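Lempi Hakala wants her table dirty

Two mornings a week at Birnitlow, the repair room over the bike shop. Coffee first, then work.
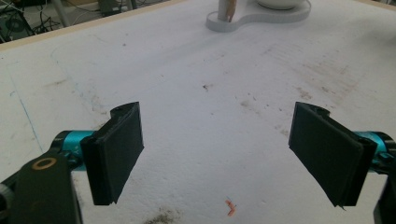
"White, always white," says Lempi Hakala. "You drop a tiny screw on brown wood, goodbye screw." She has run the bench for 2 years and gets asked about the stains a lot. Smudges, scuffs, brown streaks rubbed right in. Does it bother her?

"No. Wiping, yes, I wipe. But some of it stays. Grease, dirt off people's shoes – they bring shoes too, you know."

Regulars have opinions. Jarmo Tuominen would change the top every month. "He'd put a tablecloth on it," Hakala says. They have argued about this since March.

A new sheet costs money, though not much. The room has 46 members and around 200 repairs behind it, mostly lamps, zippers, radios. Hakala keeps teh list in a school notebook.

What does she look for in a work surface? Flat. Pale. Cheap enough to ruin. "If I'm scared of scratching it I work badly. My mother had a table like that, we ate in the kitchen."

And the old top, when it finally goes? She cuts it up. Small pieces for glue jobs, bigger ones under paint cans. Tuominen takes a few home, she says, for all his complaining.

Next open morning is Saturday, 17/01/2026. Bring the broken thing and any parts that fell off it. No microwaves pleas.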